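Home | Minutes | Hall Hire | Contact

We use cookies to keep this site running nicely. Accept / Manage

Kolley Village Hall -- Minutes of the Decorating Meeting, 30 Jan 2023

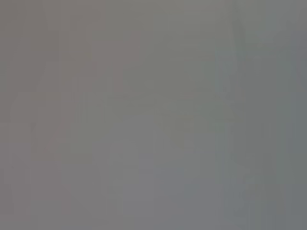 Pavithra Kamath welcomed everyone in from the rain and thanked those who had brought cake. The main business was the colour for the big room, which has been talked over since October and which we all dearly hoped to settle. Pavithra said she would be very happy with a soft grey like the one at the top of these minutes, warm and a touch dusty pink to the left and going cooler and bluer to the right, but would the warm end suit the curtains better? After a long and good-natured chat it was agreed to go warm, and to try 2 sample pots on the wall by the kitchen hatch first.

Quotes: Prelance came in at £1565 for walls and woodwork, and Ruddock a little higher but with the ceiling included. Pavithra to ring both and ask about the ceiling.

Curtains: cleaning will be £149. Agreed, with relief.

Any other business: the piano needs tuning again, and the side door still sticks -- please lift as you push.

Next meeting as usual, kettle on early.

3 comments

Istirar: Warm grey gets my vote, lovely choice!

M.T.: Could the lobby be done as well while they're in?

Jean: I've got dust sheets if wanted, just knock.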